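Why a home-built robot should be allowed to be slow

I want to argue for something unpopular in our workshop, which is slowness. Everybody who builds a robot with two arms wants to show the fast video. I wanted it also. After two winters with such a build in a shared space, I think the fast video makes us worse builders.

My friend Tshepo Nkuna, who welds at the next bay, asked me one Sunday why my arms move as if they are under water. I told him the truth, that I had set the speed limit low and then forgot to feel ashamed of it. At slow speed I can hear a joint that is not happy. I can see a cable begin to pull before it pulls. When the arm goes fast I see only that it went, and afterwards I must guess.

The commercial people have a different problem and I do not blame them. A factory must pay for its machine, and every second has a price. But we have copied their hurry without having their reason. I have no customer. What I have is a bench, an evening, and a bag of screws that never has the right length in it.
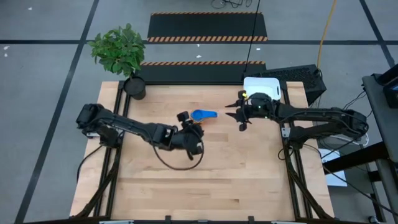 There is also the question of two arms. Many members told me to finish one arm properly and leave the second for later. Marjorie Crabtree said this most kindly and most often. I disagree with her still. One arm teaches you to reach, but two arms teach you to wait, and waiting is the harder thing to program. Each arm must know where the other one is, and sometimes the correct behaviour is to do nothing. I spent most of February on doing nothing, and I would not give that month back.

I accept that slowness can become an excuse. A builder can polish the same movement for a year and call it care. Marjorie has seen this happen to better people than me, and she is right to warn me. My own rule is that I may go slowly, but I must change something every evening and write down what I changed. The notebook has 36 pages filled now, and some of them are embarrassing to read.

When new members come and ask what speed they should start with, I tell them to choose the one that seems silly, then halve it. Most of them do not listen. Neither did I in my first winter, and I have a box of stripped gears at home from that time.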